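What Is Plastic Made Of?

Plastic is in bottles, toys, shoes, phones and even some of the clothes you wear. People make it in factories, mostly from oil and natural gas. These come out of the ground.

Long chains

Everything is made of tiny parts called molecules. In plastic, small molecules are joined end to end to make very long chains – a bit like paper clips hooked together. A long chain like this is called a polymer. The word comes from Greek and means "many parts."

Different chains make different plastics. Some are stiff, some are stretchy and some are as clear as glass.

How a bottle gets its shape

A water bottle starts out as a small, thick tube with the screw threads already on it. The tube is heated until it is soft, then put inside a mold. A rod stretches it and air is blown in. The plastic swells out until it touches the sides of the mold, and then it cools and goes hard. Any rings or ridges in the mold show up on the bottle too.

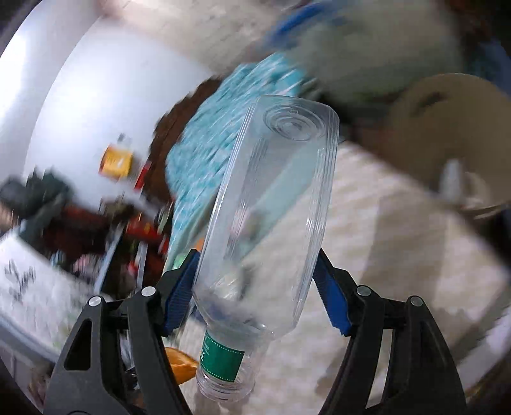

From plastic to thread

The plastic used for most water bottles is called PET. It can also be made into cloth, and then we call it polyester. The plastic is melted and pushed through a plate with very small holes, like spaghetti coming out of a pasta machine. The thin strands cool in the air and are twisted into yarn.

Old bottles can be used for this. They are sorted, washed, chopped into flakes and melted. Polyester yarn goes into jackets, backpacks, carpets and some sheets. Other sheets are cotton, which grows on a plant, and many are a mix of the two. The label sewn into the edge tells you which kind you have.

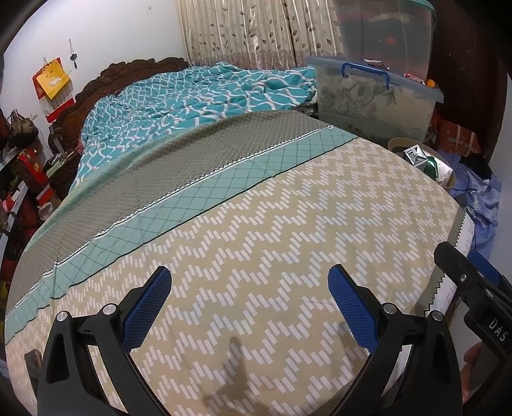 Why doesn't plastic rot like an apple core?
Tiny living things in the soil can eat an apple core, but most of them cannot break the long chains in plastic. Sunlight and rubbing make it crack into smaller and smaller bits, and those bits can last for a very long time.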